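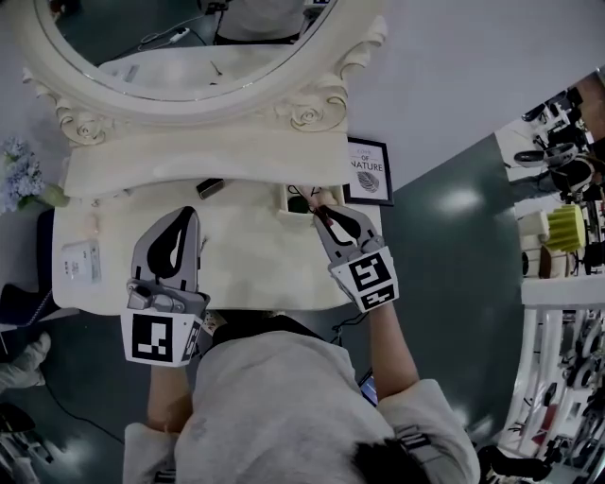 Dressing table and small-item storage

Adjei guest room, upper floor. Gallery prepared by Asmaa Shawky, May.

The dressing table is one of 87 furniture items recorded in the house. Overall width is 123 cm and height to the top of the mirror is 162 cm. The finish is cream, with an oval mirror in an ornate frame and a scrolled rose ornament at each upper corner of the carved work.

Tabletop: thin dark cable beside the cream compartment box at the back edge. Cables are coiled and stored in the box – chargers go in a separate pouch.

Left of mirror: pale blue hydrangeas with green leaves. Keep clear of the glass when dusting.

Right of table: black framed print, "LOVE OF NATURE", with a grey leaf below the lettering. It leans against the wall; hanging height to be agreed with Rangi Henare.

Shelving: white unit, mixed contents, appliances on the upper shelves. Sorting is listed under section 2.

Corrections to Etornam Agbenyega.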